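Compartment box

A compartment box, also called a divided tray or parts box, is a shallow open container whose interior is split by fixed or removable partitions. It is used to keep small loose items apart in storage, in assembly work and in carrying. The type is found in workshops, sewing rooms, kitchens, print shops and school craft rooms. It is distinguished from the drawer organizer, which depends on a surrounding drawer for its outer walls, and from the case, which has a closing lid as part of its structure.

Terminology

Usage is not uniform. In the hardware trade "parts box" generally refers to any container with four or more cells, with or without a lid. Cabinetmakers more often speak of a "tray" when the walls are low enough that the contents can be picked out without tilting the hand, and of a "box" when they are higher. The individual spaces are called cells, bays or compartments. A bay is usually understood to be open along its full length, while a cell is closed on four sides by walls or partitions of similar height. The Bratard system, a shop storage scheme once sold as a set of matching trays, used the term "lane" for a long bay, and this word survives among some woodworkers.

Construction

The outer frame consists of four walls joined at the corners and a flat bottom. Common corner joints are the butt joint, the rabbet joint and the finger joint. A butt joint is the weakest of these and is nearly always reinforced with screws, nails or dowels. Screws are preferred where the box is expected to be taken apart for repair. They are driven through a pilot hole so that the wood does not split near the end of the board, where the grain is least able to hold together.

The bottom may be glued into a groove cut on the inner face of the walls, or fastened flat to the lower edges. A grooved bottom carries more weight. A flat-fastened bottom is easier to make and leaves the full height of the walls available on the inside, but the fasteners tend to work loose if the box is lifted often with a heavy load.

Partitions are thinner than the walls, as they carry little weight and every added thickness reduces the usable space. They are held in one of three ways: in shallow slots cut into the walls (dados), by small strips glued on either side, or by glue alone. Slotted partitions can be removed and rearranged. Where partitions run in two directions they are notched to half their height at each crossing, forming what is known as an egg-crate grid.

Layouts

The parallel layout has partitions in one direction only, giving a row of long, narrow bays. It suits rods, strips, pencils, drill bits and other items whose length is much greater than their width. It is also used for short items that are picked up in sequence, as the hand can move along the bay in a straight line.
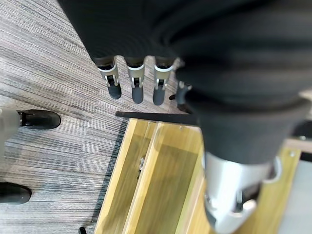
Open wooden box with parallel compartments; a small metallic object lies in one of them.

The grid layout gives many small cells of equal size and suits screws, beads and buttons. The mixed layout combines one or two long bays with a group of small cells, and is the usual choice for sewing boxes and for watch repair.

The width of a bay is set by the item and by the hand. If the bay is narrower than two fingers, small parts at the bottom become hard to pick up and are commonly tipped out instead. Some makers round or slope the floor at one end so that parts can be slid up the incline and over the edge. This feature, found on the Clorkimetti tray, is sometimes called a scoop end.

Materials

Pale softwoods and light hardwoods such as pine, birch, beech and basswood are widely used. Light-colored wood has a practical advantage in that dark or metallic parts show clearly against it, although shadows cast by the partitions can hide small items in deep bays. Plywood is used for bottoms and partitions because it stays flat when humidity changes. Solid wood partitions must be given a little clearance in their slots - a tight fit in dry weather becomes a jammed one in summer.

Other materials include sheet metal, molded plastic and heavy cardboard. Metal boxes resist oil but are noisy in use and can scratch finished parts. Plastic boxes are light and washable. Cardboard is limited to dry goods and short-term storage.

Finish

Interior surfaces are often left bare or given a single thin coat of shellac or wax. Thick varnish tends to build up in the corners and may stick to parts left in place for long periods. Oil finishes are avoided where paper, thread or cloth is to be stored. Felt or cork lining is added for fragile contents, usually on the floor of the compartment only.

Sizes

No general standard exists. Makers who sell boxes as stackable sets keep the outer length and width the same and vary only the height. The Turcotte pattern, a shop drawing reproduced in several woodworking handbooks, shows a box 704 mm long with bays 100 mm wide and walls 137 mm high. It is considered deep for a parts box and was intended for use on a bench with a low seat. Smaller copies of the pattern often retain its proportions while reducing the number of bays.

Use and care

Boxes are placed with the bays pointing toward the user when items are taken out one at a time, and across the user's front when several bays are worked from in turn. Heavy items are stored near the middle so that the box stays level when lifted by its ends.

Dust and filings collect along the base of the partitions and are removed with a narrow brush or a vacuum nozzle. Loose partitions are reglued after the old glue has been scraped away. Screws along the upper edges should be checked from time to time and driven slightly below the surface, as a raised head will catch on sleeves and on the underside of a stacked box.

See also

Drawer organizer
Egg-crate joint
Loltbridge bench
Type case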